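Raghda Moussa has been letting apartments for most of her working life, and she still takes the stairs two at a time. I met her on the morning of 16th July in the lobby of the Baxter, the old brick building on the corner of Redden Street, where she looks after rentals on behalf of Wernance. She had a ring of keys in one hand and an iced coffee in the other, and we were on the third floor before I'd found my pen.

I wanted to talk to her about leases, and in particular about why so many tenants in this part of town sign the renewal letter the day it comes without asking for a thing. "They get a nice envelope with a number in it and they think the number is the law," she told me, unlocking a one-bedroom with tall windows and a kitchen you could just about turn around in. "It's an opening offer! I've had people sign for a $200 increase when I would have happily settled on $100, and I can't very well run down the hall after them."

She does bend, she says, when someone gives her something to bend with. A longer lease is good, and so is a move-out date that doesn't land in the middle of winter (she would take an October ending over a January one every time). Paying on time for a couple of years counts for more than most tenants imagine.
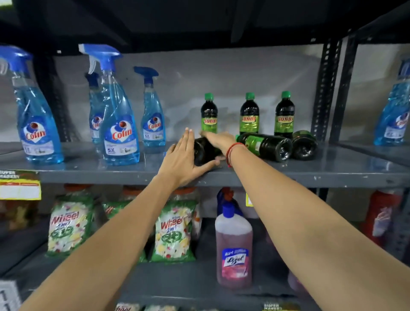
Archana Singhal sees it differently, and told me over the phone that bargaining works fine for people with savings and a cousin's couch to fall back on, but that a family with two kids in the school down the block is going to sign whatever comes through the door. She would like to see every renewal letter in the neighborhood go out with last year's rent printed right beside the new one.

I put that to Raghda, who thought about it for a good while, leaning on the windowsill. "I wouldn't mind that," she said at last. "My owners might. But I wouldn't." She told me then about her own first apartment, a walk-up over a bakery on Stalluver Avenue, where the landlord raised the rent every spring and always came up in person to apologize for it, usually with a loaf under his arm. She stayed nine years. She's fairly sure she paid too much for at least half of them, and she talks about the place as if she might move back tomorrow.

We went up another flight to see a larger unit, which has two bedrooms and a long hallway that Raghda calls wasted space and I would call a place for bookshelves. It had been listed for 9 days, a long time for the Baxter, and she put that down to the price. "The owner saw what the new tower is asking and got ideas," she said. "The tower has a gym. We have a very nice banister."

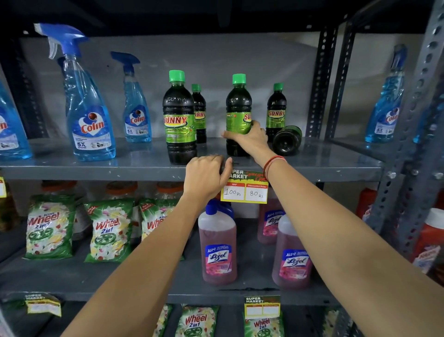 Household cleaners on the shelf.

What should a renter look at, I asked, on a first visit? She ran the kitchen faucet while she answered, and then the shower, and then both together. Water pressure, she said, and whether the windows open all the way, and the hallway outside at dinner time, when you find out how thin the doors are. She likes people who come back for a second look in the evening. Hardly any of them do, and the good units don't always wait around, so she understands why.

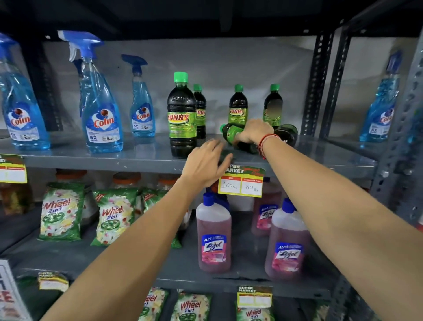

She also wishes people would read the part of the lease about subletting, and preferably before they've promised the spare room to a friend. Most of the arguments she gets pulled into begin there. "Ask me first and we'll work it out," she said. "Ask me after and I have to write a letter, and I hate writing letters."

By now the iced coffee was finished and her phone had started to buzz. A couple was waiting downstairs for the one-bedroom, early, and she was pleased about that, though she wouldn't say what she planned to ask for it. She locked up, tried the handle to be sure, and headed down ahead of me, calling back over her shoulder that if I was ever thinking of moving I should come and see her in the winter, when she's in a mood to deal.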